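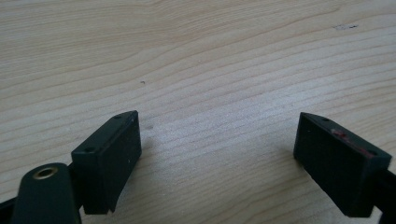
The Tabletop Department at Faller

About us

We look after the flat bit. Other departments at Faller have legs, drawers, hinges and a van. We have tops: choosing the boards, deciding which face goes up, sanding, finishing, and answering letters from people who have put a casserole down on one without a mat.

The department dates from 2000, when Evaristo Villa was taken on for a fortnight to clear a backlog of kitchen tables. The backlog is still with us, and so is he. There are now eight of us on the benches, plus whoever has been lent by Chairs and hasn't found the way back.

What we like

Pale wood, mostly. We have nothing against dark tables, and we will make you one, but a light top in ordinary daylight is what got most of us into this. The grain on a good one wanders along in fine wavy lines, close together in one place and wide and lazy in another, and drifts upwards at one side as if it had somewhere to be. We don't straighten it. Customers do sometimes ask.

We also like matt. A shiny table shows you the ceiling, and you have presumably seen your ceiling.

How a top gets made

Boards come in from the Brorach yard and sit in our store until Evaristo says they may come out. He has been asked to write down how he decides. The document he produced was one line long and had a drawing of a kettle on it.

After that they are laid out on the floor and shuffled about until the stripes agree with each other. This takes a morning and looks, to the accounts office, very much like standing around. Then gluing, flattening, three rounds of sanding, and a pale finish rubbed in by hand over two days – three if it's damp.

The three tables

The Hokov is the small one. It seats four, or two with newspapers.

The Yurchenko is our long kitchen table and the one most people have heard of, on account of its weight. Please measure your stairs. We have had 18 returned over the years and every one of them came back in perfect condition, having got no further than the hall.

The third doesn't have a name yet. It was promised for July and we would rather not say which.

Marks, rings and homework

A table that gets used will pick things up. Most rings can be sanded out and we'll do it for the cost of the carriage, any time in the first 11 years. Biro is harder. Long division pressed through a single sheet of paper is there for good, and several owners have told us they've grown fond of it.

Coming to see us

The workshop is open to visitors on Saturday mornings, and the next open day is Sat 29 June. Bring a cushion cover or a bit of your floor if you want to match a colour. You're welcome to run your hand along anything that isn't sticky. Tea is in the corridor, with mats.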